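How to keep the scorebook at a basketball game

Most clubs in the Masilela league ask each home side to provide one person for the scorebook. If that person is you on Friday night, you need two pens, a ruler and a seat where you can see both benches. The notes that follow are the ones used at Brorurville and should work for any club using the standard running score sheet.

Before the game

Get to the table 45 minutes before tip-off. Fill in the names of the teams, the competition and the officials at the top of the sheet. The home team is always Team A and goes in the upper box.

Ask each coach for a list of players. You can have up to 12 names per team, with shirt numbers. Write the numbers in ascending order, as it makes finding a player much quicker once the game is moving. Rule a line through any empty rows. The coach then signs next to their name and marks the starting five with a small cross. Don't do this for them, even if you know the line-up.

Use a dark pen for the second and fourth quarters and a red one for the first and third. Keep a spare of each.
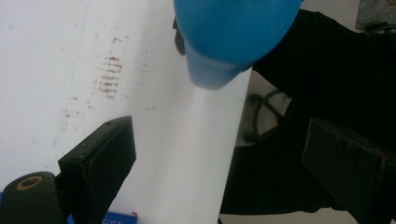

White surface with reddish-brown marks

Recording baskets

The running score is the block of columns on the right of the sheet. Each team has two columns, one for the shirt number and one for the points total. When a player scores:

For a two-point basket, draw a diagonal line through the team's new total and write the player's number beside it.

For a three-pointer, do the same but put a circle round the player's number.

For a free throw, fill in the new total with a solid dot and write the number beside it.

So if Team A has 11 points and number 8 scores from inside the arc, you put a line through 13 and write 8 next to it. Say the new total out loud to the person on the scoreboard. If the board and the book disagree, wait for the next dead ball and the clock to stop, then tell the referee. The book is the official record, so don't alter it to match the board unless the referee tells you to.

At the end of each quarter, draw a thick circle round the last total for each team and a line under it. Copy the points for that quarter into the boxes at the bottom.

Fouls

Every player has five small boxes. Write P for a personal foul, T for a technical, U for unsportsmanlike and D for disqualifying. If free throws are given, add a small number after the letter, for example P2.

Each foul by a player also counts towards the team total for the quarter, so cross off one of the four team boxes at the same time. Once all four are crossed, put the marker up on your side of the table when the ball is next live. Tell the referee straight away when a player reaches five. 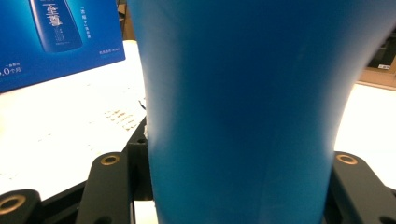 Blue object held between two black fingers

Time-outs

Each team gets two in the first half and three in the second. Write the minute of the quarter in the box, not the time showing on the clock. A time-out called with 3:20 left in a ten-minute quarter goes down as 7. At half-time, draw two lines through any boxes that were not used. Overtime has one time-out per team for each period.

Common mistakes

Crediting the wrong player is the usual one. Watch the shooter's shirt before you look down, and ask the timekeeper if you missed it. An own basket goes to the captain of the other team on court.

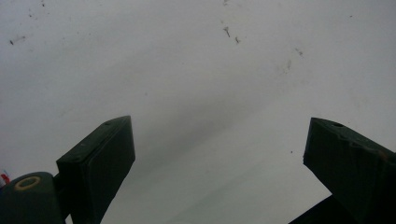 If you make an error, don't scribble over it. Put one neat line through the entry, write the right one next to it and get the referee to initial it after the game. Correction fluid is not allowed.

After the game

Add up each player's points and check them against the final total. Write in the final score and the winning team, then sign. The referee signs last, and after that the sheet is closed.

The top copy goes to the league, and each team keeps one of the others. Photograph it before it leaves the table. Results also have to be entered on Nendus by noon the next day, using the home club's login. Wirnari games use the same sheet but their own results form, so check which one you are playing in.

Blank sheets are kept in the folder under the table. Niilo Rissanen orders them, so let him know when the pack runs low.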